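Vistberg cell notes, 6/29/22

The block-stacking set now stands at 921 episodes, of which 544 passed the first filter. Most rejects are short. The operator closes the gripper early, the block slips, and the episode gets trimmed to nothing useful. 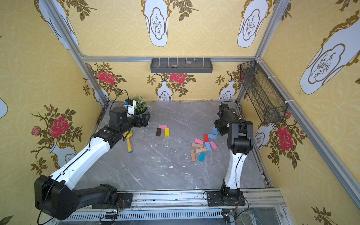 Episode length matters more to us than episode count. A policy trained on the short clips learns to reach and then stall. For the current batch I start from a partly built layout, with three blocks set as a rough arch near the left arm and the rest left in a loose pile toward the right, so the operator has to choose which arm goes first. Prandik, our logging tool, stores that choice as a label.

Wrist views are the other half of the record. Close to the table, the fingers hide a good part of whatever is being picked, and the labelers at Storkport asked for both views side by side. Playback handles this now, at 4 times normal speed.

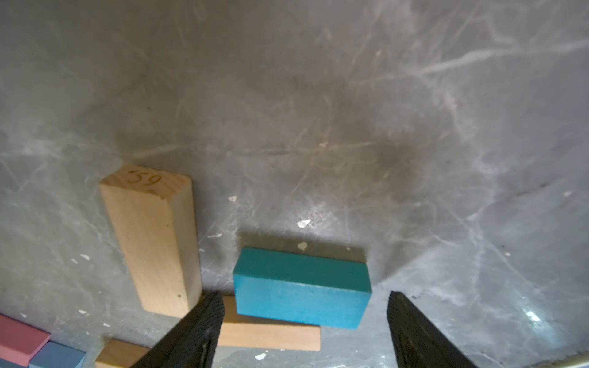
Resets

Each reset takes roughly 40 seconds by hand. I tried fixed layouts and dropped them - the loss went down and the grasps got worse on anything new.

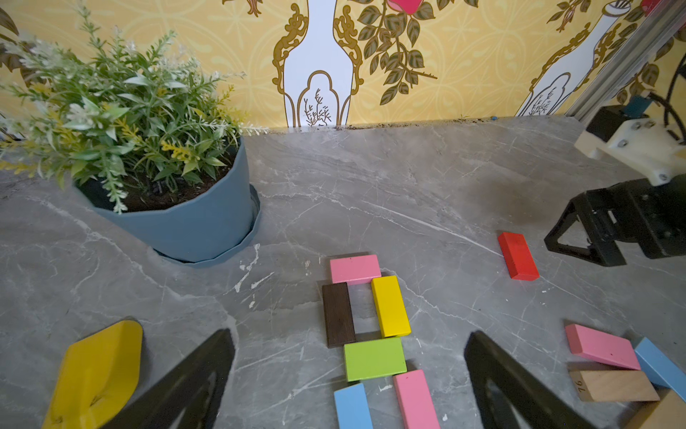

Random layouts cost more time but the held-out numbers hold up. Next I want to merge the Peng episodes, which use a different action rate and need resampling first.

Recent posts
Resampling joint logs without drift
Filter rules, second version
Prandik export settings
Cable routing on a shared rail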